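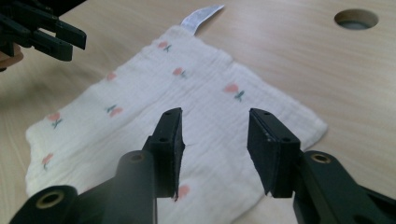

By Róisín Fahy
9 January 2025

In defence of the unfolded muslin

My sister-in-law folds her muslins into thirds, then thirds again, and stands them upright in a drawer like files in a solicitor's office. I have seen the drawer. I was shown it, in fact, before I was offered tea. I went home and looked at my own muslins, most of which were on the back of a chair, and for one evening I felt I ought to do something about my life.

The feeling passed. What I have now is an opinion, and it is that a muslin should not be folded at all.

Consider the cloth. White, pink tulips dotted over it on short green stems, a shiny grey tag poking out at one corner. Spread it on the table and it still won't lie flat. The whole thing is ripples. You can smooth it with the side of your hand, you can tug at the corners, and the moment you let go it goes back to looking like the surface of a pond. People who fold are people who like an edge to meet an edge, and a muslin hasn't really got edges, only places where it stops.

I did try. There is a book going round by someone who trades under the name Swati, 353 pages on the linen cupboard, and the bit on baby things asks you to lay each cloth out, square it up, thank the table (I may have misread this) and fold towards the heart. I gave it a week in July. I squared up. I folded. By the time I had a decent pile, somebody had been sick, and I took the top one off and shook it open with one hand, which undid in a second what I had spent a good part of the afternoon on. A folded muslin is a muslin you are going to have to unfold while holding a baby.

Then there are the products. Skason will sell you a set of drawer dividers for the purpose. Berkutier has a rack. The Vilix people do a box with a slot in the front, like a tissue box, and the customer page for it has 2,821 reviews, a good many of them from people who seem to have had a spiritual experience. I read far too many of these one night when I should have been asleep. One woman had bought 5 boxes. I worried about her, and then I worried that she was happier than me.

My own system is a basket. Clean muslins go in, however they come off the airer, and I pull out whichever one is nearest. The tulip one comes up more than the others, or I notice it more. My mother has called the basket a disgrace, but she has also never once failed to find a cloth in it, and she cannot say the same of my brother's house, where the drawer is upstairs.

I'll give the folders this much: the drawer does look lovely. If I had visitors who wished to inspect my cloths I would consider it. And sheets should be folded, and tea towels, and I'm quite strict about pillowcases. I am not against order. I just think it ought to be spent on things that will hold on to it for more than ten minutes.

As for ironing them, a reader wrote in after my last piece on laundry to say she irons hers on both sides, and gave me 700 words on the correct heat. She was very courteous. I read it to the end, and then I cut the tag off nothing, ironed nothing, and put another wash on. The tags, by the way, I leave where they are. They give the baby something to chew.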